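Haltekraft

Erzählung von Ramil Dela Peña

1. Nullpunkt

Die Werkstatt in Bistdale schloss um zehn, aber Evelien Van Rooij hatte einen Schlüssel. Sie schaltete zuerst die Steckdosenleiste ein, dann den Rechner, dann die Arme. Die Reihenfolge stand in einem Heft, das im Regal über dem Lötplatz lag. Auf Seite 9 hatte Jagadeesh Achari mit Bleistift vermerkt, dass der linke Arm vor dem rechten zu referenzieren sei. Eine Begründung fehlte. Evelien hatte die umgekehrte Reihenfolge einmal ausprobiert und seither nicht wieder.

Die Steuerung hieß Tilton. Der Name stammte von Jagadeesh, ebenso der größte Teil der Verdrahtung. Im November war er weggezogen und hatte das Heft dagelassen, dazu eine Kiste mit Ersatzteilen und 142 offene Einträge in der Fehlerliste. Evelien arbeitete sie von unten nach oben ab. Die ältesten betrafen die Kabelführung. Die jüngsten betrafen ausschließlich Stoff.

Stoff war schwieriger, als die Liste vermuten ließ. Ein Aluminiumprofil hat nach dem Greifen dieselbe Form wie davor. Ein Hemd hat nach jedem Zugriff eine andere, und jede Annahme über die Lage der Kante verfällt in dem Moment, in dem der Finger sie berührt. Tilton suchte deshalb keine Ecken mehr. Die Routine nahm eine Falte auf, hob an, bewertete das hängende Material und entschied dann, ob sie nachgriff. Jagadeesh hatte dieses Verfahren in einer Randnotiz »Wudevura« genannt. Evelien hatte das Wort in keinem Wörterbuch gefunden und es trotzdem als Funktionsnamen stehen lassen.

Sie begann mit dem weißen Stück, das einen kastanienbraunen Streifen hatte. Greifkraft Stufe zwei. Bei Stufe drei waren in der Vorwoche Abdrücke im Gewebe zurückgeblieben, bei Stufe eins rutschte alles, was schwerer war als ein Taschentuch. Die Finger schlossen. Zwischen ihnen bauschte sich ein kleiner Zipfel, der Rest kam mit hoch. Der Strom am Fingerantrieb stieg an und blieb stehen. Sie schrieb: hält.

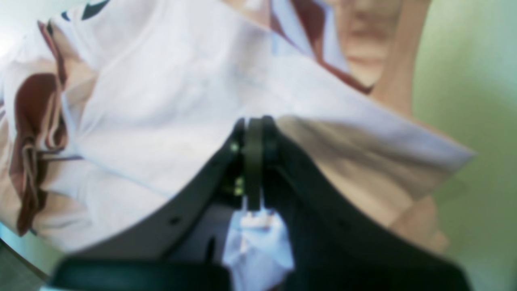

2. Auswertung

Der Lauf trug die Nummer 696. Evelien speicherte die Daten und verglich sie mit denen aus Jagadeeshs letzter Woche. Seine Kurven waren unruhiger, dafür kürzer. Er hatte den Armen weniger Zeit gelassen. In seinem Kommentarfeld stand bei fast jedem Versuch nur ein Buchstabe, g oder s, und sie hatte eine Weile gebraucht, bis sie darin »gehalten« und »schlecht« las. Ein einziger Eintrag war länger: Wer wartet, bis der Stoff nicht mehr pendelt, greift besser. Ich kann nicht warten.

Sie stellte die Wartezeit auf 29 Zehntelsekunden. Das war viel. Lai-ching Wei, die am Nebentisch eine Hobelmaschine zerlegte, fragte, ob das Ding hängen geblieben sei. Evelien sagte, es warte. Lai-ching nickte und schob ihre Schraubendose ein Stück weiter von der Tischkante weg.

Die Wäsche kam von den Mitgliedern. Neben der Tür stand eine Kiste, und wer wollte, legte etwas hinein. Bedingung war sauber und ohne Reißverschluss. Metallzähne hatten im Frühjahr ein Fingerpolster gekostet, und Chang, der Händler, bei dem Jagadeesh bestellt hatte, führte die Größe nicht mehr. Evelien goss die Polster jetzt selbst nach. Das Gummi wurde etwas härter als das Original. Auf Baumwolle machte das keinen Unterschied, auf Kunstfaser einen erheblichen, und so war aus zwei Bedingungen eine dritte geworden, die sie mit Filzstift auf die Kiste schrieb.

3. Oberkante

Das rosa T-Shirt lag ganz unten in der Kiste. Evelien kannte es. Jagadeesh hatte es getragen, wenn er löten musste und die guten Hemden schonen wollte. Sie drehte es einmal um, suchte nach Brandlöchern, fand keine und breitete es mit der flachen Hand auf der weißen Tischplatte aus. Einen Ärmel ließ sie liegen, wie er fiel. Die Routine sollte mit Unordnung zurechtkommen.

Zweiarmiger Zugriff, Kante tischaufwärts, Spannung bis zum Schwellwert. Der rechte Greifer setzte zuerst auf. Der linke folgte nach der eingestellten Pause, schloss, zog. Die Stoffkante straffte sich zwischen den beiden Polstern, quer über die Rückseite des Tisches. Ein schwarzes Kabel lag mit darauf. Sie hätte abbrechen müssen, so stand es auch im Heft. Sie ließ die Hand auf dem Taster und sah auf die Kraftwerte, die sich in der zweiten Nachkommastelle bewegten.

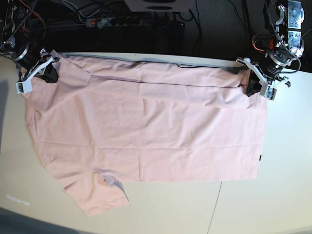 Ilham Radwan meinte, das sei noch keine Faltung, das sei Festhalten, und dafür brauche man keine zwei Arme und keinen Rechner, dafür reichten Wäscheklammern. Wenn die Maschine jetzt loslasse, habe man ein T-Shirt auf einem Tisch, genau wie vorher.

Evelien sagte, das Halten sei der Teil, der bisher nicht funktioniert habe. Der Umschlag komme danach, der sei reine Geometrie.

Ilham wollte wissen, wie lange die Arme das könnten.

Evelien öffnete die Temperaturanzeige. Die Antriebe lagen weit unter der Abschaltgrenze. Solange Strom da sei, sagte sie. Ilham stellte einen leeren Becher ins Spülbecken und ging die Bandsäge abdecken.

4. Eintrag

Im Protokoll steht unter dem 25. Juni 2026 folgendes:

Kante gehalten, beidseitig. Kein Abrutschen. Kabel auf Werkstück, nicht abgebrochen, nächstes Mal abbrechen. Wartezeit beibehalten. Umschlag nicht versucht.

Im Kommentarfeld, in dem sonst ein Buchstabe genügte, steht ein g. Dahinter hat Evelien Jagadeeshs neue Adresse notiert und den Zusatz: T-Shirt, Päckchen, von Hand falten.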